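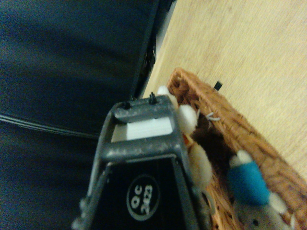 Attachment 1. White block between two gray bars.

Ticket 234: Duplicate renewal notices sent to cardholders
Product: Plerkus Circulation
Site: Dravwood Public Library
Opened by: Ginette Maillard, Circulation Desk
Assigned to: Harvey Fortin
Status: Resolved
Date opened: Apr 23, 2024

Reported issue
Cardholders at the Dravwood branch received two copies of the same renewal notice. The desk confirmed 135 affected accounts. Due dates on both copies were correct. The Yuen branch reported no duplicates.

Log
H. Fortin: Notice queue reviewed. Each affected account appears in two mailing groups, "Adult" and "Adult Resident." Both groups are set to send at 6:00 a.m.

G. Maillard: The second group was created by Youssra Ait Brahim for the address update project. It was not meant to send notices.

H. Fortin: Sending has been turned off for "Adult Resident." Please do not delete the group until the address update is complete.

G. Maillard: Understood. A test run on 100 accounts produced one notice per account.

Resolution
Duplicate group setting corrected. Cardholders do not need to take any action. Requests to create new mailing groups should be sent to Huguette Caron for approval before the group is made active.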